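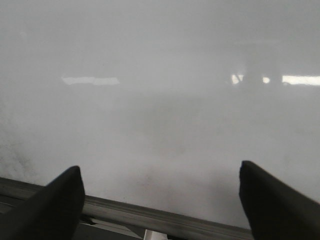 News Farming Water Community Contact
Stories > Water > Kaltness

The bore at the bottom of the Kaltness road went down 30 metres and had served the same family for two generations. In October it started pulling sand.

"You'd hear it in the kitchen tap first," the owner said. "A sort of spit, then brown."

She runs 800 ewes on the Trerkcombe side of the creek and grows a bit of lucerne when the season allows. Carting water was costing her most of every morning, and the tank at the shearing shed had to be kept for fire.

"I left it too long. I kept thinking we'd get a decent rain."

The driller suggested a new hole closer to the Sestell boundary — on higher ground, which worried her. She signed anyway. The pipe back to the house came to 1070 metres, and she laid most of it herself with a hired trencher.

"The rock by the gate was the worst of it. I went around in the end."

She has kept the old bore capped and hasn't decided about the windmill. Her brother wants it left standing. "He doesn't have to grease it," she said.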